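From: Mwende Mussa
To: the reading list
Subject: Re: Do you finish books you aren't enjoying?

Hello all,

I've been meaning to answer this for days, and every time I sat down to do it I picked up a book instead, which I suppose is the best excuse anyone on this list could offer! I'm copying in the part of the original message that got under my skin (in a good way) so you don't have to go hunting for it.

> I'm on page 200 of a family saga that everyone I know has
> loved, and I can't tell the two brothers apart. I don't care
> who inherits the farm. I keep thinking it must be about to get
> good, because why else would so many people have told me
> to read it? Do the rest of you finish books you aren't
> enjoying, or do you have a rule? My mother always said give it
> fifty pages, but I blew past fifty pages back in May and here I
> still am, sulking.

Oh, I do sympathize. I was a finisher for most of my life. I think it came from library books as a child, when we were allowed three at a time and the bus only went into town every other week, so if you had chosen badly you read the bad one anyway, and then you read the back of the cereal box. I still have that feeling when I close a book halfway, as though somebody is going to ask me about the ending.

What changed me was a long Victorian novel in two volumes, 1,619 pages altogether, which I started the winter I had my knee done. I won't name it, as I know at least one of you rereads it every year and I value your good opinion. I got through the whole first volume propped up on the sofa with my leg on a cushion, feeling very virtuous, and then I opened the second and found the first 40 pages were about a lawsuit. I read them twice. I could not have told you at the end who was suing whom. So I put it on the windowsill and read a little detective story straight through in one evening, and I was so happy I could have cried. 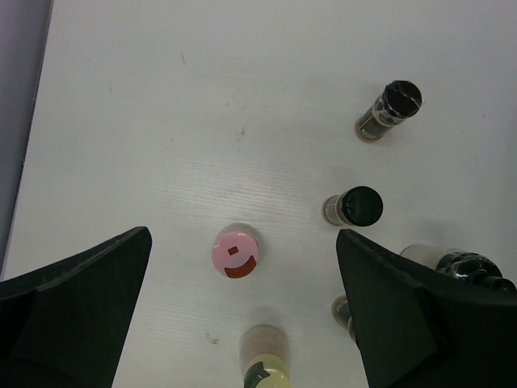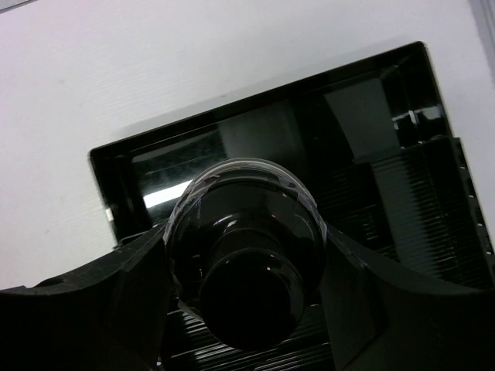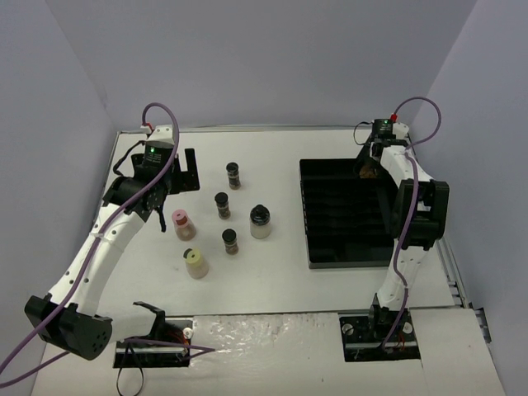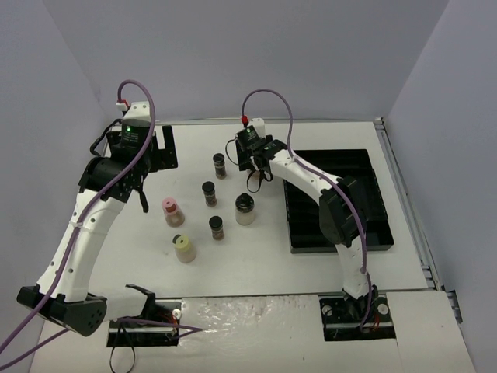 The odd thing is that I did go back to the big one, two years afterward, and the lawsuit was funny. Really funny! I laughed out loud at the dentist's. Nothing in it had changed, obviously, so it must have been me, or the knee. I've had a soft spot for abandoned books ever since, and I keep them together on the bottom shelf in the hall where I can see them when I put my shoes on. Every so often one of them looks more inviting than it did, and up it comes for another try. I don't count this as failing to finish. It's more like a conversation where one of you had to go and catch a train.

As for a rule, I've heard the one where you subtract your age from a hundred and read that many pages, so that the older you get the less patience is required of you. My aunt was 79 when I told her about it and she was delighted. She said she'd been doing it her way for years, which was to read the first chapter, then the last, and then decide whether she wanted to know how they got from one to the other. I was horrified at the time. Now I think she may have had more sense than the rest of us, although I still can't bring myself to peek. (Does anyone here read the ending first? You can write to me off the list if you'd rather.)

About your brothers, though. Before you give up on them, could you try a bookmark with their names on it? I do this with the Russians and with anything that has a family tree at the front. I use the backs of old envelopes and write down just a word or two, "older, drinks" or "the one with the horse," and it's surprising how much kinder I feel toward people once I know which is which. If you've done that and you still don't care about the farm, then I'd let the farm go. Somebody will inherit it without you.

I'm in the middle of a collection of letters at the moment, between two sisters who plainly couldn't stand each other and wrote every week for decades. It's perfect for bedtime, as there's no plot to lose hold of when I nod off. I'd be glad to send it along to whoever wants it next, but I should warn you I've got tea on the cover and turned down far too many corners.

Do let us know what you decide about the saga, and which brother it was that had the limp. Now I want to know too.

Warmly,
Mwende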